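Home Features Reviews Events Archive Subscribe

Jan 26, 2018
By M. Polák

The second arm in the workshop at Trullville was bought in March, and for the first weeks it did almost nothing. The motors were fine. The trouble was in the planner, the part of the software which decides how the arm should travel from one position to the next.

The team at Nudora had written it for a single machine. With two arms near the same table, it became very careful. It would search through up to 500 paths, reject each of them and then stop – without any message to the operator.

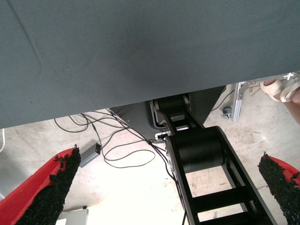
Cables were a harder question. The planner knows the shape of every rigid part, but a cable on the floor has a new shape each time somebody moves it. The programmers decided not to model it at all. They drew a simple forbidden zone near the base and let the arm keep out of it.

This sounds crude, and in Rarkisow, where the perception code is written, some colleagues still do not like it. They would prefer that the cameras find the cables. But the zone needs only 20 lines of code, and in the last long test the planner finished 539 moves and refused 106. Each refusal is now written to a log with its cause, and the operators read it every morning.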